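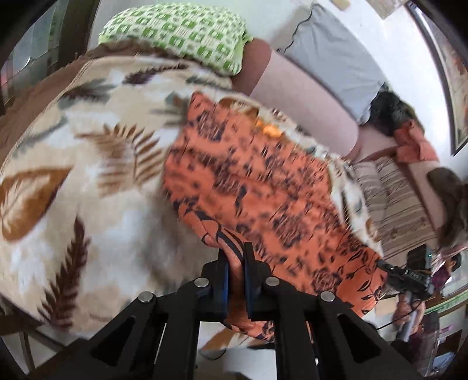 A reader of our last update, unnamed on the feedback form, wanted to know why a bedding project spends so much time on folding when the money was for blankets. Fair question! Folding is where the blankets live or die. A plush one that gets stuffed away in a heap comes out flat and creased, and then people stop using it.

So, Trenolell bedding project, progress to the end of February 2024. We have now given out 199 bedding sets against the 1,000 in the grant, and the home sessions (the part I was most nervous about) are going wonderfully. We work right on the family's own bed, with whatever is on it — big leafy blankets, bright orange prints, striped pieces, pillows that match nothing. It's a joy to see so much color.

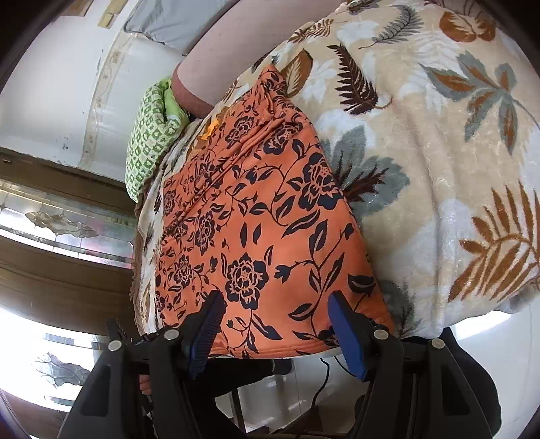

Tamura wrote back after the January note that quilted pieces should be done last, on top of the blanket, and we have changed the order of the session to match. It goes much more smoothly now. Small pieces get sorted first, the plush blanket is spread flat, and anything padded is laid over it and squared up.

We have held 91 home sessions so far. The Nurnoler storage bags came in well under budget, leaving $2,000 that we would love to move

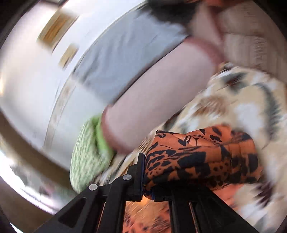
over to extra pillowcases, the item families ask for most. Please let us know if that needs a formal request. The next delivery from Fekero is due in March — mostly blankets, a few throws — and we can't wait to get them onto beds.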